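About Narnon

Home > About us > Who we are

Narnon is a small preschool and after-school place on the hill side of Mevemetti, two doors up from the old feed store. Ages two and a half to eight. We've been going long enough that some of our first kids now drop off their own.

It started as a play group in a church basement. Four families, one rug, a coffee maker that leaked. When the basement flooded we moved to the Fakitz building and took the ground floor, then the floor above when the dance studio left. Still there. The stairs still creak, we like them.

What we do

Mornings are preschool. Doors at 7:30, breakfast till 8:15, outside by nine unless there is lightning. Rain doesn't count. Please send boots.

Afternoons are for the school-age group. The bus from Au Elementary stops right at our gate and a teacher walks the kids in. Snack, homework for those who have it, then clubs. Right now thats chess, garden, sewing and a newspaper that comes out whenever it's finished.

64 kids enrolled this year, 18 staff counting the cook and the two part-time people in the office. Groups are kept small for the little ones. If you want the ratios for each room ask at the desk, they are printed on the wall by the sign-in sheet too.

How we teach

Mostly through play. We get asked what that means at every open house, so, short version: kids pick what they work on for a big piece of the morning, and teachers sit down with them, talk, ask things, write notes. No worksheets before kindergarten age. Letters and numbers come in through stories, cooking, shop games, measuring the bean plants. Parents get a written note home every month and a longer sit-down in November and May.

We don't do screens in the preschool rooms. The school-age group has two computers for homework and the newspaper.

Food

Everything is cooked here. Soup a lot in winter. No nuts anywhere in the building, including your car snacks if you're handing them over at the gate. Tell us about allergies in writing – telling the teacher at pickup is how things get lost. Menus go up in the hallway and on the menu page (link on the left).

The building

Four rooms downstairs, two up, a kitchen, a nap room that is also the music room. The yard was gravel when we came. Now there's grass on most of it, a sand pit, a mud corner and one very climbed apple tree. New fence went in last summer. The upstairs bathroom is getting redone, sorry about the noise.

Pretend play gets its own spot in every downstairs room. Shop, post office, vet, kitchen, it changes when the kids get bored of it. Most of the toys are handed down or bought used, and we're always glad to get more – clean, nothing with button batteries please.

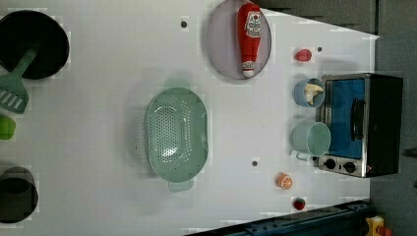

Toy pots, a plate and food, play kitchen things.

Fees and places

Fees are on the fees page, updated each May. There is a deposit of $100 to hold a place, it comes off your first bill. Sibling discount yes. We take the county voucher, and there is a small fund for families having a rough year. Ask the office, it stays private.

Waiting list is open for the toddler room and closed for the fours. School-age has a few afternoon spots.

Visiting

Come see us. Tours are at 10 in the morning when the place is awake, bring your kid if you can. Call first so we can have somebody free to walk you round. Parking is on the street or behind the feed store, not in front of the gate becuase of the bus.

Find us

Narnon
214 Fakitz Road, ground floor, green door
Mevemetti

Office open 7:30 to 5:30, phone gets answered best after 9. If you get the machine leave your number twice, slowly.

Also on this site: Menus | Fees | Calendar | Jobs | Forms to print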